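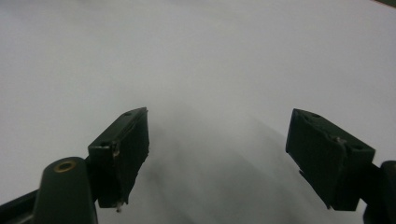 Vinduvell Residents' Privacy Group
Minutes of the general meeting, Aug 10, 2021

Present: 30 members, plus two observers from the Ladanden group. Quorum met.

1. Minutes of the last meeting
Accepted with one correction. The police liaison's statement that stored footage is "rarely looked at" had been recorded as "never looked at". Several members said they believed neither version.

2. Plate readers on Storner Road
The secretary read out the council's reply to our letter. It runs to four pages and answers one of our seven questions. Plate records are kept for 60 days "unless required for longer". The reply does not say who decides what is required, or whether anyone has to write the decision down.

The council claims the readers are there to deal with stolen vehicles. A member asked how many stolen vehicles had been found since they went up. The reply is silent on this. Another member pointed out that the same council produced a figure for parking fines within a week when it wanted the budget passed.

Moved and seconded: that we write again, repeat the six unanswered questions, and ask for the retention policy itself, not a summary of it. Carried. One against, on the grounds that a second letter will get the same treatment as the first.

3. Petition
Signatures stand at 491. The clerk's office has advised that online signatures may not count. It could not say which rule this comes from. Paper sheets will be kept going at the library and the Ene Street shops until we have the rule in writing.

4. Federal data-sharing agreement
The chair reported on the public briefing. The speakers said that information would be passed to national agencies only where there was a security interest. Asked to define a security interest, they said the definition was itself not public. There was some laughter in the room, which the chair did not think was meant kindly.

A member felt we were being too hard on them and that some things do have to be kept secret. Discussion followed. General view: perhaps so, but a law that nobody outside can check is asking for a lot of trust from people who have been told very little. No motion.

5. Joint submission with Ladanden
Their draft was tabled. Our members thought it too polite and too long. The paragraph welcoming the proposed oversight panel is to come out, as the panel would be appointed by the office it oversees. Ladanden's observers will take this back. Submissions close in 30 days.

6. Other business
Hall hire goes up from next month. The projector cable is still missing.

Meeting closed 9:10 p.m.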